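Section 4. Setting Up the Shared Supply Inventory

4.1 Before you begin

The Heffernan inventory system keeps one list of all kitchen and household supplies held by a residence, together with the shelf or bin where each item is kept. Complete Section 3 (User Accounts) before starting this section. You must be signed in as a Site Manager. Staff signed in as Contributors can view the list but cannot create locations or change reorder levels.

Have the following ready:

The residence code printed on your welcome letter
A label printer, or pre-printed labels from the Pirkska series
The most recent paper stock sheet, if your residence keeps one

Note: A single residence may hold up to 1,965 item records. Residences that need more should request a second list under the same code — see Section 9.

4.2 Creating locations

1. From the main menu, select Locations, then New Location.

2. Enter a short name. Names may be up to 33 characters long and may contain letters, numbers and spaces. Do not use slashes.

3. Select a type: Cupboard, Shelf, Bin or Counter.

4. If the location is inside another location, select the larger one in the Part Of field. A bin on a pantry shelf, for instance, is part of that shelf.

5. Select Save. The system assigns a location number and offers to print a label.

6. Fix the label to the front edge of the location at a height where it can be read while standing.

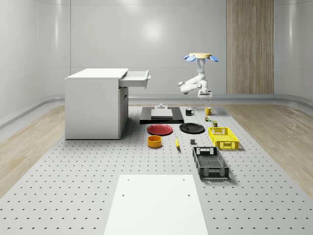 7. Repeat steps 1 through 6 until every storage area has a number. Locations may be added later, but items cannot be entered without one.

Caution: Deleting a location also removes the stock history of every item assigned to it. To retire a location and keep its history, open the record and clear the Active box.

4.3 Entering items

1. Select Items, then New Item.

2. Type the item name as staff would say it. "Mixing bowl, large" is preferred to a supplier's catalog name, which may be entered separately in the Supplier Name field.

3. Assign a category. The standard list contains 73 categories and cannot be edited at the residence level.

4. Choose Durable or Consumable. Durable items are counted at the yearly check only. Consumable items are counted each month and may be given a reorder level.

5. Enter the quantity on hand and the location number.

6. For consumable items, enter the reorder level. When the recorded quantity falls to this figure, the item appears on the Tuesday order report.

7. Select Save and Next to continue, or Save and Close to return to the list.

Note: Items sold in packs should be counted by the pack. If packs are opened and divided between locations, count single units throughout. Mixing the two methods in one record will produce incorrect order reports.

4.4 Importing an existing list

Residences moving from Trument may import their records in place of typing them. Export the list from Trument as a comma-separated file, then select Items, Import, and choose the file. The system checks each line and shows any errors before saving.

The most frequent message is Error 241, which means that a location number in the file does not match any location in the system. Select Skip to leave the line out, or Assign to choose a location by hand.
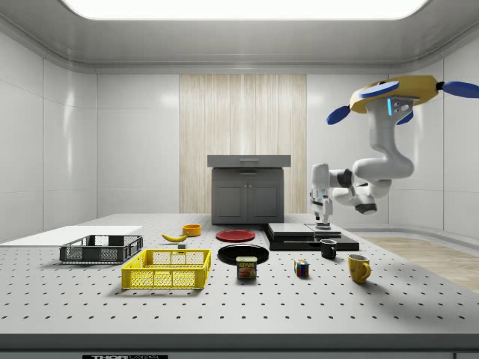

An import may be reversed until midnight on the day it was made. After that time, records must be corrected one by one.

4.5 First count

1. Print the Count Sheet from the Reports menu. Items are sorted by location number.

2. Assign two staff members. One counts and the other writes.

3. Do not issue or receive supplies during the count. If a delivery arrives, set it aside unopened and enter it afterward.

4. Enter the counted figures under Items, Count Entry. Differences are shown in bold.

5. Recount any item marked in bold before selecting Accept.

Caution: Accepted counts replace the earlier quantities and cannot be undone. Keep the signed paper sheet until the next yearly check, which falls in October for all residences.

Questions about this section should be sent to Rasa Ots, Residence Systems, Drurkar Building. Include the residence code and the location number concerned.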